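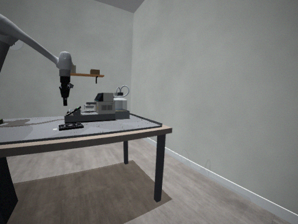

Kendberg Bench Arm
Single-arm loading and unloading for benchtop lab instruments

Overview | What It Does | What Changes for Your Staff | Specifications | Ordering

The Kendberg Bench Arm puts trays into instruments and takes them out again. That is the job. We have been asked at trade shows whether it can also make coffee, and we would like to say on the record that it cannot, and that your lab should not have coffee near the instruments anyway.

Most small labs don't need a room-sized automation line with its own air handling and a service contract thicker than the phone book. They need somebody to walk over at 2 in the morning and swap a tray. For a long time that somebody had a name, a car and a family. The Bench Arm is meant for that gap in the schedule.

What It Does

The arm picks a tray from a taught position on the bench, moves it to the instrument, sets it down, backs off and waits. When the run ends it does the same thing in the other direction. It will repeat this until it runs out of trays or you tell it to stop. It has no opinion about weekends.

Positions are taught by hand. You hold the wrist, move the gripper to where you want it and press the button. A first-time user should set aside an afternoon for this, most of which will be spent discovering that the bench isn't level. Kendberg doesn't sell benches, though we have become very familiar with other people's.

Once the positions are saved, the whole routine can be run in simulation before anything moves in the real room. Build the layout with your own bench height, your instrument and the shelf you swear is out of the way. Then watch the arm go through it on screen. A collision in simulation costs you a sigh. We recommend doing all your colliding there.

What Changes for Your Staff

We would rather talk about this plainly than print a photo of people in white coats smiling at a tablet.

The night tray swap goes away. So does the early one, in most labs. The work around it doesn't go away, and some of it gets bigger. Someone still preps the trays, checks the fluids, reads the results and decides whether they make sense. Someone also has to look after the arm now, and this should be a named person with hours set aside for it. Labs that skip this step end up giving the job to whoever was standing closest on delivery day.

Ruoxi Du runs the second shift at Grustley, a contract testing lab that has had a Bench Arm since June. Her team used to rotate the overnight swap, and everyone had a system for getting out of it.

"I expected people to be worried about their jobs, and a couple of them were, and we talked about that," she says. "What I didn't expect was that they'd get so picky about tray prep. A person will nudge a crooked tray into place without thinking. The arm just stops and sends you a message. So now everybody sets the trays down straight. I've been asking for that for years and a machine got it in a week."

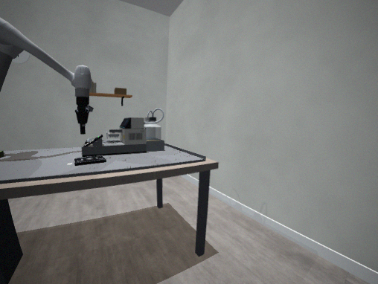 Grustley kept the same head count and moved the overnight hours into daytime sample review. Other customers have done it differently. If you are buying the arm to cut a position, it is your lab and your decision, but please do the arithmetic with the upkeep hours included. Several buyers have called us back after doing so, in a quieter voice.

A few things staff tend to ask in the first month:

Can I work at the bench while it's running? Your site risk assessment decides that. Many labs keep people clear during automatic cycles and pause the arm before reaching in. The pause button is large and doesn't hold a grudge.

Will it know if I moved something? No. If you move the tray spot, teach it again. If you moved it "just a little," teach it again.

Who gets the message when it stops? Whoever is on the contact list. Please keep the list current. One lab's arm spent a month reporting its problems to a man who had retired to Arizona, and he was very patient about it.

Does it need a name? It will get one whether you plan for it or not. There is no field for it in the software.

Specifications

Arm: single, bench or pedestal mount
Gripper: two-finger, parallel
Maximum tray weight: 400 g
Stored positions: 159
Teaching: by hand or from simulation
Alerts: text message and email
Languages: English, Spanish, German
Finish: light gray. Customers have asked for other colors. It remains light gray.

In the Box

Arm and wrist, gripper, controller, power cord, pause button on a long cable, mounting plate, one set of spare finger pads, printed setup guide. The guide is 356 pages in the full edition. The short edition is a folded sheet, and we know which one you'll read.

Sold Separately

Pedestal mount (part KB-PED)
Rarnlow tray adapter, for labs with older deep-well trays
Extra pause button, for labs with long benches or nervous managers
On-site teaching day with a Kendberg technician, travel billed at cost

Ordering and Support

In the US and Canada the Bench Arm is sold and serviced through Arsenault. Send them a sketch of your bench with measurements, the model of your instrument and the height of anything mounted on the wall behind it. People forget the wall. They will send back a simulated layout and a quote, and if the arm won't fit they'll tell you so before taking your money.

Phone support is open from 7 a.m. to 7 p.m. Eastern. Outside those hours you can leave a message, and a person will call you in the morning — we looked into automating that part and the customers hated it.

Related products: Bench Arm Long Reach | Replacement finger pads | Controller rack shelf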